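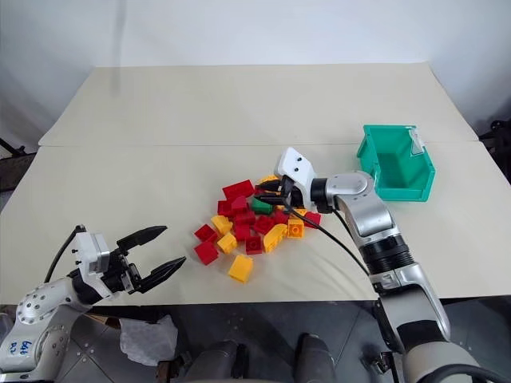

Two arms at the Larnby bench, with the brick pile and the teal bin.

The brick task at Larnby is taught by remote control. An operator moves a pair of handles, the arms follow, and joint positions are logged with the video. "You are recording decisions," said the lead engineer on the Ruro project, interviewed on October 18, 2018. "Which brick first, and from which side."

The team has kept 386 runs since September and thrown out 134. Most of the rejects came from hesitation. "If the operator stops to think, the policy learns to stop," the engineer said.
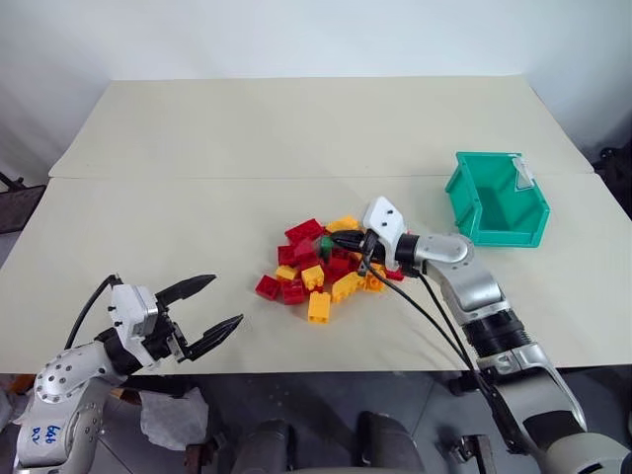
The right gripper in among the bricks, the left one open.

Guiding the arms by hand was tried first, with the Pernari controller in gravity compensation. It worked for single picks. With 2 arms it needed a second person, whose hands blocked the view of the bricks.

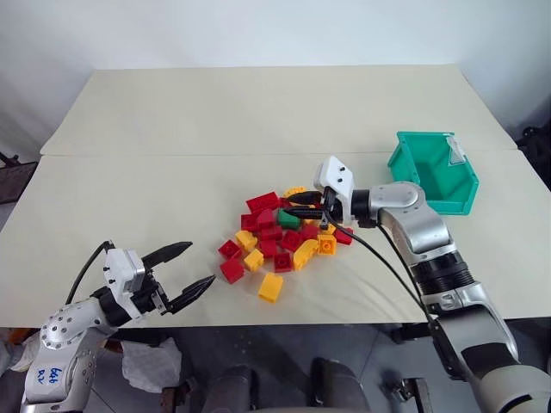 Heaps are harder than spaced pieces. "The fingers have to go in between neighbors, and contact is where the delay hurts," the engineer said. The link adds 21 milliseconds. A force-feedback handle from Šťastný is on order, and the rejected runs will be repeated with it.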